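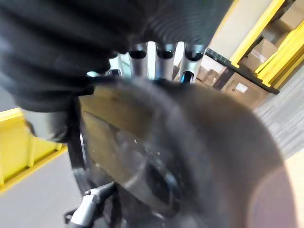
The parts workshop at Branlow threw its doors open to the neighbours on Thursday, July 23, 2026, and it was a lovely, busy sort of day, with far more people through the gate than anyone had dared to hope for. The final tally in the visitors' book was 226, which is a fine turnout for a weekday in the holidays, and a good many of them stayed well past the first cup of tea. Most of us have lived within walking distance of the place for years without knowing what goes on inside, so it was a treat to get up close to things such as the four silver metal cylinders standing side by side in a row, one with a little blue mark low down that several of the younger visitors spotted before their parents did.

The workshop moved here from Skorurow 10 years ago, and the older hands still talk about the move with a mixture of fondness and horror (it was November, and it rained the whole way through). It now has 39 people on the books, many of them from the streets just behind the railway, and several had brought their families along to see where they spend their days.

Visitors were taken round in small groups, and the tour went at a gentle pace — there was plenty of time to stop and ask questions, and nobody was hurried along. The yellow shelving was a great favourite. It is a wonderfully cheerful colour, bright enough to lift the whole corner, and with the black moulded trays set out along the top tier it made the sort of display you might expect in a smart shop window. There was much friendly guessing over what the trays might be for, and one small boy was quite certain that they were for giants' shoes. Down on the lower shelf were some flat, round, light-grey discs, which set off a second round of guessing every bit as lively as the first.

Tea and cakes were served in the yard by the Chmielewska bakery, whose poppy seed rolls had gone by three o'clock, and the Revus brass band played through the afternoon, stopping only for a short shower and a rather longer plate of sandwiches.
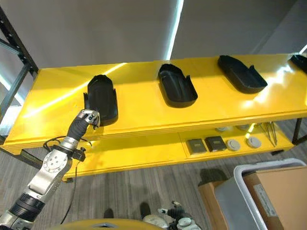 Next open day

The workshop hopes to open again in the spring, with room for roughly 3 more groups than this time. Anyone who would like to come along can leave their name at the gatehouse or at the bakery counter, and children are very welcome so long as they bring a grown-up and wear closed shoes.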